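Clesten Releases Second Edition of Idiom List for Adult Learners

SILTITZ, October 2024. The Clesten language center has released the second edition of its graded list of English idioms for adult learners. The list contains 200 expressions, each with a plain-language meaning, a note on register, and sentences showing the expression in use. It replaces the first edition, which arranged its entries alphabetically and gave no information on grammar.

The new edition was edited by Heriberto Bermúdez, who teaches the upper-level evening course at the center. Petronella Nkuna compiled the register notes and checked the example sentences against a file of student writing.

What has changed

Entries are now grouped by the word that carries the image. Expressions built on "hand" appear together, as do those built on "water," "line," "book," and so on. There are 20 such groups. An alphabetical index at the back covers every entry under its first main word and, where a verb is involved, under the verb as well. A learner who hears "get out of hand" can find it under either "get" or "hand."

Each entry carries a code showing how far the expression can be changed without losing its idiomatic meaning. The codes cover tense, passive use, plural forms, and the insertion of an adjective. "Spill the beans" accepts a change of tense and can be made passive ("the beans were spilled"), though the passive is marked as uncommon. "Kick the bucket" accepts a change of tense only. In the passive it is understood literally, as a statement about a bucket.

Bermúdez said the codes were added in response to errors in student essays. "They knew what the expression meant," he said. "They were putting it in a form that English speakers don't use. A definition doesn't help with that."

Pronouns are also treated more fully. The first edition printed "change one's mind" and "lose one's temper" without comment, and learners copied "one's" directly into their sentences. The second edition prints the pronoun slot in small capitals and follows it with a sentence in the first person and another in the third. Fixed uses of "it," as in "call it a day," are labeled so that the reader does not look for an earlier noun.

Register and region

Every expression is marked formal, neutral, informal, or restricted. The last label covers items that are likely to give offense in some settings, along with items that older speakers use and younger speakers may not recognize. Nkuna assigned the labels after reading each example sentence aloud to two groups of teachers and recording where the groups disagreed. Disputed items carry a double label.

Regional notes are limited to differences between American and British use. "A drop in the bucket" is listed as American, with "a drop in the ocean" given as the British form. "Table a motion" has a longer note. In American use it means to put a proposal aside, and in British use it means to bring one forward for discussion.

Sample entries

The following entries are reprinted from the "everyday objects" group, with the codes left out.

Throw in the towel. To give up an effort. Informal. From boxing, where a towel thrown into the ring ends the fight. "After the third revision was rejected, she threw in the towel." The preposition cannot be dropped.

Put the toothpaste back in the tube. To undo something that cannot be undone, usually the release of information. Informal. Nearly always used with a negative or with words such as "hard" and "try." "The figures are public now, and you can't put the toothpaste back in the tube." Compare "let the genie out of the bottle." 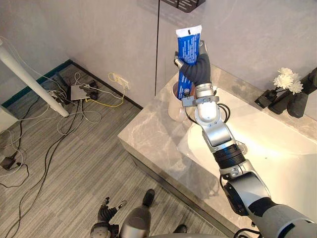

Use in the classroom

The teacher's guide sets out 8 lessons, each planned for a single evening session. The first deals only with recognition: learners mark idioms in a short text and decide whether a literal reading is possible. Production exercises begin in the third lesson. Bermúdez recommends that no more than 6 new expressions be taught in one session, and that all of them come from different groups, so that similar images are not confused. "Keep your head" and "lose your head" make a useful pair for review, he said, but a poor pair for a first presentation.

The guide advises against teaching origins unless the origin is well documented. Several popular accounts were removed from the first edition for this reason, including the one given for "raining cats and dogs." The entry now reads "origin uncertain."

Availability

Printed copies are available at the Clesten front desk and at the Alvarado and Bostwood branch libraries. Learners enrolled in the evening course receive a copy with their course materials. The teacher's guide is bound separately.

A list of corrections will be posted in February. Readers who find an error are asked to give the entry number and to quote the sentence in full. Suggestions for new entries should include two written examples from different sources, with the title and page number of each. Expressions known only from speech will be held for the third edition.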